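### Do you need the smart whiteboard plan?

Fundix has been calling offices around Wurkcombe again, and at least 3 readers have forwarded me the same pitch. For $49 a month you get a whiteboard, a wall mount, and an app that saves whatever you wrote on it. The sales sheet says meetings get shorter. It doesn't say whose meetings, or who held the stopwatch.

I asked for the numbers behind that claim in June and got a brochure. I asked again and got the same brochure with a different cover. Clonix sells a similar plan for $19, and as far as I can tell the main thing missing is the brochure.

Etelka Fekete runs the front office at Antal and sat through the full demo. She liked the app well enough. Then she read the contract, which runs five years and renews itself unless you cancel in writing. "I've had car loans shorter than that," she told me. 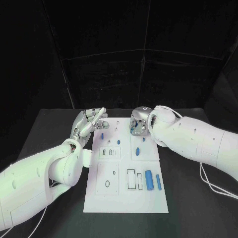
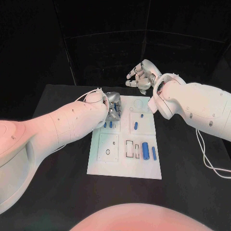

**Can you keep the saved notes if you cancel?**

Only if you export them before the last billing day. After that the account closes, and the contract makes no promise about getting anything back. The export comes out one page at a time, so leave yourself an afternoon.

My own view hasn't moved much. A plain board and a phone will cover most small offices, and the phone is already paid for. If your team is spread over several sites, the app may be worth something, but ask for a month-to-month deal first and see how fast the salesperson changes the subject. Fundix told one reader that such a deal "isn't currently offered." Clonix hasn't answered me yet. I'll print what they send.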